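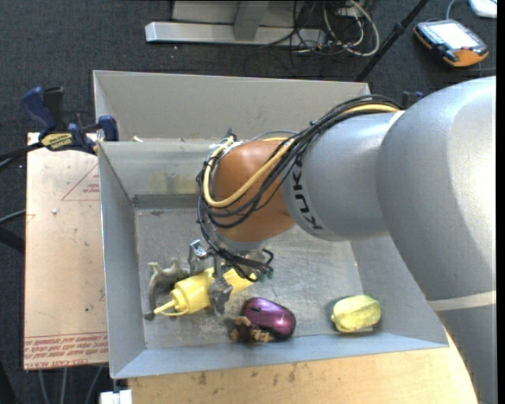
Why does the arm fault out on a collision stop when the gripper hasn't touched anything?
Most often the cable bundle is pulling on the wrist, and the controller reads that pull as a load it wasn't told about.

That's the short version, pinned it up top so people stop pm'ing me. Full thread below, it gets a bit heated in the middle.

binpicker_kev
1 post in this topic
Collision stops on a KUKA, mixed object bin. Going round in circles. Gripper goes down into the bin for whatever the picker has chosen, squeeze bottle, mouse, fruit, doesnt matter which. Closes, lifts, wrist starts to turn, bang, collision fault. Brakes on. Nothing near it. I've stood there watching, there is daylight all the way round the fingers.

Happened twice on the first morning then not at all till after lunch. 173 picks logged this week before I gave up and came here. Speed is already down to 30 percent. Payload data was set by Durcombe when they commissioned it so I'd assumed that was right.

Anyone?

marl_pit
Have you looked at your dress pack. I mean really looked. If the cables go over the joint and loop back down to the wrist you get drag at one end of the rotation. Picks on one side of the bin fine, picks on the other side fault. Is it always the same side?

binpicker_kev
Hm. Not logged by side. Will look.

oldspanner
Payload data. Every time. Someone puts in the weight of the gripper off the drawing and forgets the bracket, cables, everything else hung off the flange. Then you pick up a bottle with something in it and the torque model is miles out. Weigh the lot on a kitchen scale if you have to.

marl_pit
Weight alone wouldn't come and go like that though. A wrong payload is wrong all day long.

oldspanner
Not if the objects are different every time it isn't. Mouse weighs nothing. Full bottle doesn't. He said mixed bin.

marl_pit
He also said it doesnt matter which object. Read the post.

oldspanner
I did read it. People say "doesn't matter which" when they haven't checked. No offence kev.

binpicker_kev
None taken, I hadnt checked.

tidewrack
Can I ask the boring one. When it faults, what's everyone doing to clear it? We had one the same at Hastton and the stops weren't the problem, the lads were. Fault, reach in, pull the object out of the fingers, reset, carry on. Drives still live. Got so routine people did it while talking. Then one day the fingers shut on somebody's glove with a thumb in it. He was ok, bruised nail, but it was luck.

If it's stopping that often somebody WILL put a hand in.

binpicker_kev
Err. Yes we've been reaching in.

tidewrack
Stop doing that today please. Drop it out of auto, take the pendant with you, e-stop in before your hand goes over the rim. And don't leave the pendant on the floor across the other side of the cell where you can't get to it.

gantry_goat
bit dramatic. its a gripper on a bottle not a press. If the brakes are on the arm isn't going anywhere. We clear ours by hand all the time, T1, no bother

tidewrack
Arm brakes are not gripper brakes. The gripper has its own supply on most of these. Mine closed with the arm dead still. Check what yours does before telling people no bother.

gantry_goat
fair point on the gripper. still think lockout for a stuck mouse is overkill, you'd never get any picks done

tidewrack
Didn't say lockout. Said e-stop, and pendant in your hand. Five seconds.

oldspanner
With tidewrack on this one. And check the e-stop does drop the gripper supply, on a lot of lash-ups it doesn't.

binpicker_kev
Ok update. Tested the gripper with e-stop in and it DOES hold power. Didnt know that. Have stuck a note on the cell and we now isolate the gripper seperately before hands go in. Will get it wired into the safety circuit properly but thats a job for the electricians.

On the actual fault. Logged by side for a day like marl_pit said. Far side of the bin, nearly all of them. Near side, 2 faults all day and one of those I think was a real touch on the bin wall.

marl_pit
There you go.

oldspanner
Hang on. What's the payload number?

binpicker_kev
Was coming to that. Controller has 900 grams for the tool. Took the gripper off and weighed it with the bracket and it is a good deal more than that. So you're both right, sorry to disappoint.

oldspanner
Ha. Durcombe want a word having with them.

marl_pit
Fix the cables FIRST though. If you only fix payload you'll lose most of the faults and the cables will carry on chafing till one goes. Then you've got a gripper that drops things at random, or doesnt open. Much worse to find.

oldspanner
Other way round. Payload is ten minutes. Cables is half a day and you may need a longer run. Do the quick one, see what's left.

marl_pit
And then production say its working, leave it. You know they will.

gantry_goat
lol they will

ferrule_fan
Few things on the cables, I do dress packs for a living. Tight ties are the usual culprit. Little cable ties pulled down hard make the bundle act like one stiff rod and it'll spring against the wrist. Use hook and loop, leave it slack enough to slide. If you have one fat cable in with a lot of thin ones, run the fat one on its own if you can, it decides how the whole bundle bends. And jog the wrist to both ends of travel by hand at low speed with someone watching the loop. Not you, you'll be looking at the pendant.

We use Brerkholm sleeves on ours – not cheap but they slide nicely. The Cruzado ones split on us after a winter, though that was an outdoor job so maybe not fair.

gantry_goat
cruzado ones been fine here, three years. indoors

binpicker_kev
Right. Cut the ties off, put hook and loop on, gave it more slack on the loop. Payload redone with proper figures, centre of mass as well which was also rubbish. Jogged both ways with a mate watching, nothing catching.

Ran it all afternoon. One stop and that one was legit, finger came down on the rim becuase the bin had been nudged. Put another clamp on it.

oldspanner
What did you do about collision sensitivity? Please say you didn't turn it down.

binpicker_kev
It HAD been turned down. Not by me. Put it back to what the commissioning sheet says.

tidewrack
That's the bit that would worry me most out of all of this. Somebody got fed up of the stops and desensitised it. Find out who has the password and change it.

gantry_goat
in fairness ive done that. to get through a shift

tidewrack
I know you have mate

ferrule_fan
kev look at the loop again in a month or so, extra slack likes to find something to snag on. Clamp handles especially.

binpicker_kev
Will do. Electricians coming in March for the gripper circuit, note stays up till then. Cheers all – will post if it comes back.

marl_pit
Post the side log as well if you keep it going, be good to see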